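2024-05-28
Wukville bench, right hand, card task

Stopped early. Thumb on the right hand stalled under load again and this time it did not let go when told to. Writing it down before I forget the order.

Setup same as last session. Tarkoleo build on the controller, no changes from me. Door mockup clamped to the bench, key card in the right hand, left hand parked low. Task is pick, turn, present, insert, withdraw, put down. Grip force cap at default.

First few runs fine. Bit slow on the turn but fine. Then on insert the card caught on the lip, the wrist kept pushing, thumb current went up and stayed up. Controller called a release. Fingers opened a touch, thumb didn't. Card bowed. I hit the stop.

Stop worked, in the sense that everything went limp except the thumb. It stayed clamped. Had to work the card out by hand with the power off at the wall, which I did not enjoy, fingers right in there. Should have used the plastic wedge. It was in the drawer. My own fault, noted.

Power back on, thumb homed without complaint. No fault code in the log!! That's the part I don't like. Log shows release sent, release acknowledged, position unchanged for 6 seconds, and not a peep. As far as the software is concerned it let go.

Tried to reproduce it:
— free air, open and close, 100 cycles. Nothing.
— card held, no insert, release. Nothing.
— card held, pushed sideways against the mockup at low speed. Stuck on try 2.
— same again with the wrist backed off a hair. Didn't stick, but thumb lagged the fingers on opening, you can see it by eye.

So it wants a side load. Smells like the tendon riding up on the guide at the thumb base, then jamming itself once the tension comes on. Could also be the sleeve bunching and getting nipped, haven't ruled that out. Pulled it back and had a look with the torch, couldn't see any wear on the inside of the folds but the light's rubbish at that end of the bench. Needs to come off properly. Not doing that tired.

Less likely: motor driver holding after the stop. If that was it I'd expect the thumb to go soft with the wall power off and it didn't, so mechanical. Fairly sure.

Checked the Helano hand for comparison, same side push, some 2 dozen goes. No sticking, no lag. That one has the older guide with the deeper groove. Ours got the shallow one when it came back from Hoàng after the rebuild in December. Have asked them for the drawing and whether any others went out like that. No reply yet.

Software side, wants doing regardless of the cause:
— ack should mean the thumb moved, not that the message arrived
— no position change after release = fault, loud, and back the wrist off
— current limit on insert is way too generous for a bit of plastic

Untill that's sorted:
— nobody runs insert on the right hand. Pick and turn OK.
— no hands near the thumb with anything gripped, power on OR off. It can hold tension with the power off, we know that now.
— wedge lives on the bench, not in the drawer. I've taped a spot for it.
— somebody at the stop for every run, including the dull ones.

Have put a tag on the arm saying the same. If the tag's gone ask before you switch on.

To do next: sleeve off, photos of the guide before touching the tendon, measure the groove, swap in a deep one if Helano can spare it. Then repeat the side push, low speed first. Also dig out the earlier logs and look for releases with no movement, I have a nasty feeling we've had this before and just put it down to slippery cards.

Thumb contact point is worth a think as well. The tip bears on the card low and well over to one side, so any snag at the far edge has a long lever to twist it with and the thumb cops the lot. With the card upright like this and the tip down in the lower left corner of the face, "HOTEL" upside down to the wrist camera, I recon we'd be kinder to the joint gripping nearer the middle, if there's still enough card left sticking out to reach the slot. Will try it with the power off first, just posing the fingers, and mark up a spare card wiht where the tip lands.
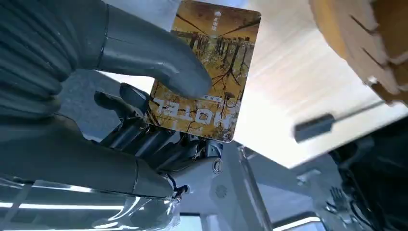
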